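Archive Discussion Board
Section: Story Summaries and Continuity
Topic: Proposed standard for summaries of the Gareo comic series
Replies: 7

K_Ragnarsson (Section Editor)
Members are asked to review the proposal below before the January update of the archive.

The archive now holds summaries for 46 issues of Gareo. They were written under three different sets of rules, and readers have reported that the differences make the entries hard to use. I propose that every summary be limited to 400 words, that the ending be stated in full, and that events shown in flashback be placed where they appear in the issue and not where they fall in the story's timeline.

Comments are invited in this topic. Please keep remarks on the quality of the comics themselves to the review section.

Kaj Ragnarsson

belhaj_reader
I support the first two points and object to the third. Issue 19 opens with the surrender of the Tremico garrison, returns to the siege, and then moves ahead to the trial of the governor. A summary that follows the page order would oblige the reader to rebuild the sequence without help. The present entry uses story order and is one of the clearest in the archive.

Kwadwo Ayaaba
I must disagree with the previous member. The issue withholds the governor's part in the surrender until its last four pages. An entry in story order gives that fact in its second sentence, before the reader knows who the governor is. A summary should record the work as published. The timeline page already exists for those who want events in sequence, and a link to it would meet the need.

I would also ask that the word limit be reconsidered. The double-length issues cannot be treated fairly in 400 words. The current entry for the Filtach annual runs to 650 and leaves out the second convoy entirely.

outer_station
With respect to the Filtach annual, much of the present length is given to a duel that has no bearing on the plot. The entry could be shortened without loss. The second convoy should be restored, as it explains why Captain Belhaj is absent from the following story.

belhaj_reader
The duel has a bearing on the plot. Belhaj loses her commission over it. I would refer the member to the hearing in the next issue, where the charge is read aloud.

K_Ragnarsson (Section Editor)
The point about the hearing is correct, and I have restored the sentence that was removed from the entry last month. I would ask members to raise such matters in the topic for the issue concerned.

On length, I am prepared to accept a limit of 650 words for annuals and double-length issues. The limit of 400 would remain for all others. On the order of events, I have not yet seen agreement. The following draft wording is offered for comment:

1. Summaries follow the order of the published pages. Where an issue moves between periods, each change is marked by a new paragraph.

2. A character is named at first appearance by the name used on the page. If the character is later shown to be someone else, the summary says so at that point and not before. 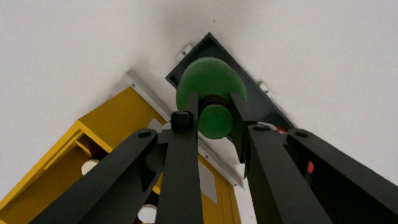 3. Ships, worlds and offices are spelled as in the first printing. Variant spellings from the collected editions are listed in the notes.

4. Dialogue is not quoted at length. One short quotation is permitted where the exact words matter to a later issue.

5. Material from the letters page is not used as evidence in a summary.

outer_station
I accept items 1, 2 and 4. Item 3 will cause difficulty. The first printing spells the mining station two ways in the same issue, and the collected edition was corrected by the letterer. I see no merit in preserving a known error in the body of the text.

Item 5 is too strict. The writer confirmed the identity of the Tremico envoy in a letters page reply, and it has never been stated in a story.

Kwadwo Ayaaba
If it has never been stated in a story, it does not belong in a summary of one. It may be given in the notes with its source. I have no objection to the collected spelling where the first printing contradicts itself, provided that the notes record both forms.

belhaj_reader
I remain opposed to item 1 and ask that my objection be noted. I will follow the rule if it is adopted, but I do not intend to rewrite the entry for issue 19 myself.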